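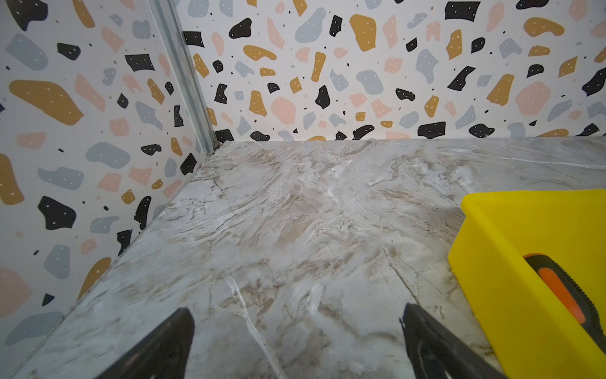

Encyclopédie des métiers > Recrutement > Concours et épreuves > Concours Huanca

Nous utilisons des cookies pour mesurer l'audience de ce site. Accepter | Refuser | En savoir plus

Concours Huanca

Le concours Huanca est une procédure de recrutement d'enseignants et de techniciens de laboratoire, organisée chaque année par l'institut agricole de Penstead. Il porte le nom de l'agronome Yhon Huanca, premier directeur des études de l'établissement, qui en a rédigé le règlement d'origine, un texte de 46 articles d'une clarté remarquable et toujours en vigueur pour l'essentiel !

Déroulement

L'avis de vacance paraît en février. Les candidats déposent un dossier unique, valable pour tous les postes de leur catégorie, puis passent trois épreuves : un écrit disciplinaire, une leçon devant de vrais étudiants et un entretien. La leçon est de loin la plus appréciée – elle est ouverte au public, et les habitants de Penstead y viennent volontiers. Chaque épreuve est notée séparément, pour un total de 200 points. Les ex æquo sont départagés par la note de leçon.

Histoire

La première session attira 224 candidats, un chiffre superbe pour une école encore installée dans les anciens bâtiments de la laiterie Closis. Eusebio Taipe, reçu premier dans la catégorie des techniciens, devint plus tard président du jury et fit adopter l'anonymat des copies. On lui doit aussi la publication des rapports de jury, lecture passionnante pour qui s'intéresse à l'enseignement agricole.

Postes ouverts

Les postes relèvent de trois catégories : enseignants, techniciens de laboratoire et responsables de ferme-école. Ces derniers sont affectés au domaine de Nesudetti, où ils disposent d'un logement de fonction.

Voir aussi : Institut agricole de Penstead ; Domaine de Nesudetti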